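Painting interior brick, primer or no primer?
3 min read

jkvaran_60
15/05/2025
We bought a house in April and the back room has one long wall of bare brick. My husband wants it light gray. I've read that you need a masonry primer first and I've also read that you can skip it if you use mineral paint. The wall is dry as far as I can tell. The room is going to be a workroom with a counter along the brick. What did you use and how has it held up?
Jytte Kvaran

Drenuvmont
Primer. Two coats if the brick is thirsty. I did my basement without it and it went on patchy, and I used almost double the paint I had planned on. Brush the joints first, then roll the faces with a thick nap.

oldmortar621
I would ask why you want to paint it at all. Once it's painted you will never get it all back off. Stripping my dining room took most of a winter and there is still white in the pores. If you don't like the color, try a limewash. It soaks in and the wall can still dry out.

Drenuvmont
It's an inside wall in a workroom. Plenty of people paint those and nothing happens.

oldmortar621
Inside face of an outside wall is what matters. She didn't say which it is.

jkvaran_60
It's an outside wall. Neighbor's yard is on the other side. House is from the fifties.

oldmortar621
Then do the plastic test before you buy anything. Tape a square of clear plastic to the brick, all four sides sealed, and leave it 2 days. If there's water on the brick side, no acrylic.

Vibeke Fogh
I went with mineral paint on ours and no primer, only the thinned first coat the can calls for. Four years now and no peeling. It costs more. It also dries lighter than it looks wet, so do a test patch behind where a cabinet will go.
We left the mortar darker than the brick, which took forever with a small brush. I like it but I wouldn't do it again on a long wall.

Drenuvmont
Four years isn't very long for paint. But yes, mineral is fine if you want to pay for it.

Skotel
Check for white powder on the brick too. If you have it, brush it off dry. Don't wash it. Washing puts the salt right back in.
For the counter, leave a small gap at the wall and caulk it after painting. Brick is never straight. I scribed mine and wasted a good board.

oldmortar621
Agree on the salt. Don't agree on the caulk, it looks terrible against rough brick. Use a thin strip of wood.

jkvaran_60
Thanks. Plastic is on the wall now, low down and up by the ceiling. There is some powder near the floor so I'll brush that first. If it comes out dry I'm leaning toward the mineral paint. We still have to settle on gray for the brick and something darker for the window wall, maybe green. The trim stays wood either way. 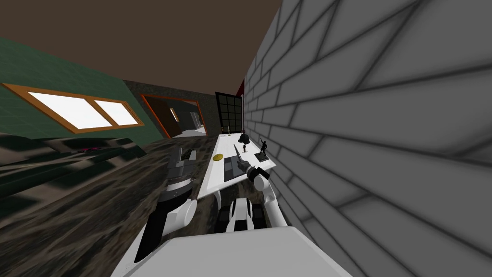

I'll post again when the plastic comes off. Vibeke, did you thin the second coat as well, or only the first?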